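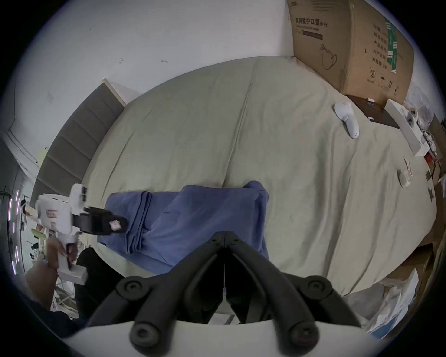
3. Planning and Budgeting for a Two-Gripper Station

This section covers what to buy, in what order, and how much to hold back before collecting demonstrations with hand-held grippers in a home or rented room. It applies to the Imik hand-held set, used in pairs. For the arm-mounted version, see Section 6.

Read the whole section before placing an order. Several items have long lead times and some can't be returned once opened.

3.1 Before you order

Step 1. Write down the tasks. List every task the station must support in its first project period. Cloth handling on a bed, such as folding or flattening a towel, needs two grippers and a soft surface. Picking up single rigid objects can be done with one. If any task on the list needs two hands, budget for a pair from the start. A second gripper bought later may come from a different production batch, and the jaw opening must then be calibrated separately.

Step 2. Choose the work surface. A bed or a table can be used. A bed costs nothing if the room already has one, but it gives under load and small items shift on it. A table must be measured and, in most rooms, purchased.

Step 3. Measure the space. The operator needs to stand or kneel close to the work surface with both elbows free. Measure the clear floor with doors and drawers open.

Step 4. Count the outlets within reach. Chargers and the host computer each need one. Do not plan on chaining power strips.

Note: Floor space used for packaging is often left out of the plan. Keep the shipping cartons until the acceptance check in 3.4 is complete, and allow room for them away from the operator's feet.

3.2 Equipment list

Order the following as a single purchase:

Hand-held gripper, complete with camera mount: 2
Spare finger set: 2
Charger and cable: one per gripper
Storage card: two per gripper
Host computer: one per station (see 3.3)
Task objects: as listed in Step 1

Spare fingers are a wear item. The tips lose grip on fabric before they show visible damage. Budget for replacement on hours of use, not on appearance.

Task objects should be bought in duplicate. For cloth, buy at least two sizes in plain colors that contrast with the bed cover or table top. A cloth close in color to the surface gives poor edges in the recording and may cause the session to be rejected at review.

Caution: Do not substitute a third-party charger. Damage to the battery from an unapproved charger is not covered by the warranty.

3.3 Setting the budget

Step 1. Enter the equipment total on line A of the planning sheet. Use the quoted price, including tax and freight. Do not use the list price.

Step 2. Enter consumables on line B. This covers finger sets, storage cards, cleaning supplies and replacement task objects. For a station used on weekdays, allow some 2000 operating hours per year when working out finger wear. For a shared station, use the booked hours.

Step 3. Enter operator time on line C. Include set-up, resets between takes, and end-of-day transfer. Resets are the item most often missed. With a folded cloth, returning the object to its start position can take longer than the take itself. Time ten resets before filling in this line.

Step 4. Enter storage on line D. Two cameras recording together produce twice the data of one, and the working copy and the backup must be counted separately.

Step 5. Enter the reserve on line E. Hold it until the acceptance check is signed. Do not spend it on extra task objects.

The host computer may be left off line A if an existing machine meets the requirements in Section 2. Check its free disk space and its ports before making this decision. A machine that needs both a new drive and a port adapter is usually poor value as a station computer.

Note: Buyers ordering through Wurkotach should quote form 431 with the planning sheet. Orders without the form are held until it is received. Orders placed through Đặng use the distributor's own form and do not need 431.

3.4 Delivery and acceptance

Step 1. Open the cartons in the room where the station will be used.

Step 2. Check each item against the packing list. Record the serial number of each gripper and assign one to the left hand and one to the right. Keep this assignment for the life of the pair.

Step 3. Charge both grippers fully.

Step 4. Open and close each set of jaws through the full range. Movement must be even, with no catch at either end.

Step 5. Place a folded cloth in the middle of the work surface. Bring both grippers to it from the operator's side and confirm that both sets of jaws reach it without the operator leaning on the surface.

Step 6. Record a short trial and play it back from both cameras. The finger tips must stay in view throughout.

Step 7. Sign the acceptance sheet and send a copy to the supplier. The return period ends when the sheet is signed.

Caution: Keep small parts and unused devices away from the working area. Items left on a soft surface can roll toward the operator's knees or be caught by the jaws.

3.5 Adding a second station

Do not order a second station until the first has completed one full project period. Compare lines B and C with actual spending. If line C was exceeded, review the reset procedure in Section 4 before adding equipment. A second station doubles the reset work and does not shorten it.

The Irel cart may be shared between two stations if they are on the same floor. Chargers may not be shared.

Planning sheet questions: Kagiso Lekota, equipment planning. Allow until the following Thursday for a reply.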